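Ticket 3633 – Heating drops out every evening, error 6 on the display
Opened 13 November 2018
Status: waiting for customer

Hi all, me again (sorry!). I've got a Drakow boiler in the flat above my shop in Tesbridge, and every evening it cuts out with error 6. The radiators go cold, I press reset, it grumbles for a bit and fires up again. It was serviced in January and ran perfectly until the clocks went back.

What I've tried so far:

Topped up the pressure with the filling loop. It had dropped a little, so I felt very clever, and then it cut out again before supper.

Bled all the radiators, including the one behind the sofa that takes two people to get at.

Changed the batteries in the room thermostat and set the evening programme again from scratch.

I do silk flowers downstairs and the shop stays lovely and warm through all of this, as it's on its own electric heater – so it's only the flat that suffers.
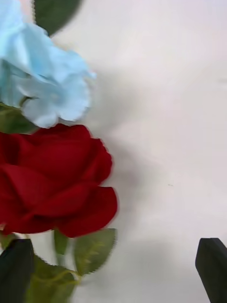 Gudrun Amundsen: Thanks for the list, that saves us some time. Error 6 on that model usually means the flow sensor isn't happy, so thermostat batteries won't make any difference. Could you open the service menu, go to line 253 and tell us what it shows when the heating is running and again just after it cuts out? Please leave the casing on.

Right, found the service menu in the end! You have to hold both buttons down for ages and I kept letting go too soon. It says OK while it's running and LOW straight after it stops. I did it twice to be sure and got the same both times.

I also rang Lynch, who fitted the thing, and they reckon the pump could be sticking. They can't come out until next week, and I'd love to know before then whether it's the pump or the sensor, as one costs a good deal more than the other. 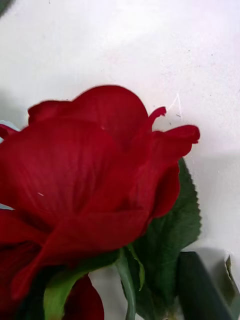 The other thing I noticed is a humming noise for roughly a minute before it goes off. It isn't loud, more like a fridge in the next room, and it stops the moment the error comes up. Would a sensor do that? I'd have thought that was the pump, but I'm guessing. Hot water is fine all day, by the way, and I've never had the error while running a bath.

I'm at the Hitwood market all day tomorrow, so if you need another reading it'll have to be after tea. 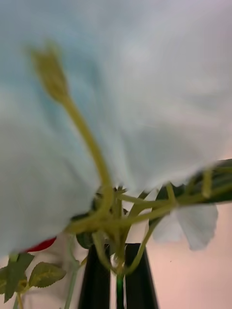
White petal and green stems, close up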